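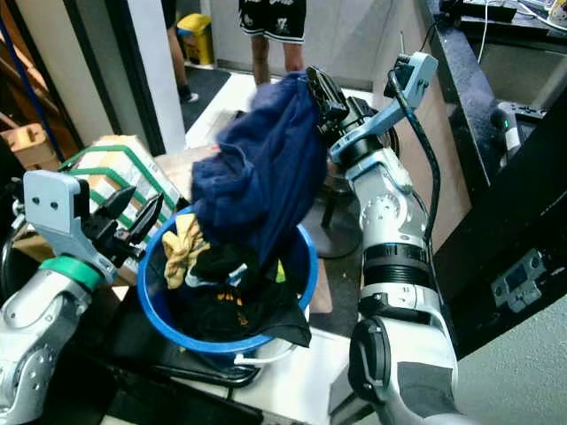
Evie Hollis reckons the glue has been off since March and that we have all been too polite to mention it. She put this to me before I had my coat off. Her evidence is a drawer of failed book spines, which she has apparently been keeping as one keeps letters.

31 October 2023. Bench notes, paste and glue.

Fine. We tested it. Two pots of wheat paste, one from the Gough flour and one from the Turklow, same water, same pan, same bad-tempered stirring. Left both to cool with cling film pressed on the surface. The Gough went lumpy anyway. Sieved it, said nothing, carried on.

Cut 18 strips of the cream cotton and pasted them to offcuts of greyboard, half with each. Weighted under the old parish registers, which at last have a use. They want 90 minutes before anyone picks at a corner. Arwel P. picked at a corner. That strip is marked with a cross and does not count.

First pulls, by hand:
Gough: lifts clean off the board, hardly any fibre left behind. Feeble.
Turklow: takes the top layer of board with it. Good.
Turklow on the strip next to the radiator: would not come off at all, tore the cloth. Very good, or else a different experiment.

So Evie is probably right, and I have told her so in writing, here, where she is least likely to look.

Beatriz asked whether it might be the water. Possible. The tap by the back door runs cloudy for a bit and the paste that failed in the spring was all made there. Will do the next batch with the kitchen tap and the Turklow only, then swap. Changing one thing at a time is slow and I resent it.

Other matters. The Stultow hymnal is still in the press. Text block has come back square, more or less, though the last 3 sections are cockled and I doubt they will ever lie flat. Boards cut, not covered. Kipchumba wants to keep the original spine label and I would like to as well, but it is mostly dirt holding hands with other dirt. He is going to try lifting it with a damp blotter. I am going to be in the other room.

Bone folder missing again. The good one.

Flour order: nearly 900 grams of the Gough left. Nobody is to throw it out, it will do for lining papers and for Arwel James's marbling size, about which he is not fussy. Label the jar this time. Last time we had two jars marked FLOUR and one of them was whiting.

Tomorrow: kitchen tap batch first thing, second pulls on the strips still under the registers, ring the Stultow people about the endpapers.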